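Freitag, halb fünf, Robotik-AG

Wir heißen Limby, weil auf der Anmeldung ein Teamname stehen musste und der Drucker schon lief.
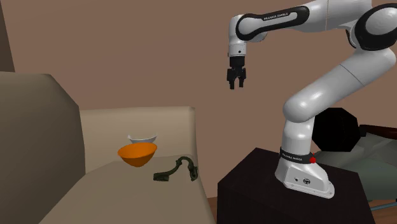

Warum üben wir das Greifen erst in der Simulation?
Weil dort jeder in der Gruppe gleichzeitig probieren kann und ein falscher Winkel kein Geschirr kostet.

So steht es jedenfalls in unserem Antrag für den Westness-Cup, den Satz habe ich geschrieben und bin bis heute ein bisschen stolz drauf. Die Aufgabe klang ja auch nett: Sofa aufräumen. Die orange Schüssel zuerst, dann die weiße, und ganz am Schluss das grüne krumme Ding, das bei uns in der AG nur »der Henkel« heißt. Ich war für den Henkel zuständig, na klar.

Lauf 2241 lief gerade, als ich mir einen Kakao holen ging. Als ich wiederkam, stand auf dem Bildschirm »Ziel erreicht«, und alle drei Sachen lagen noch auf dem Sofa. Ich hab den Code durchgesucht, Zeile 280 rauf und runter, und dann gesehen, dass ich als Ziel die Startposition eingetragen hatte. Der Arm war also fertig, bevor er anfing! Eigentlich beneidenswert.

Bis Lauf 3711 haben wir durchgehalten (da war der Kakao längst kalt und die Heizung im Blomqvist-Haus auch). Beim letzten Versuch gingen die Finger zu, der Henkel wackelte, hob ab, und ich hab so laut geschrien, dass nebenan der Chor aufhörte zu singen. Dann rutschte er weg und landete in der orangen Schüssel.

»Zählt das?«, fragte jemand hinter mir.

Ich hab schnell gespeichert und im Protokoll »teilweise« angekreuzt.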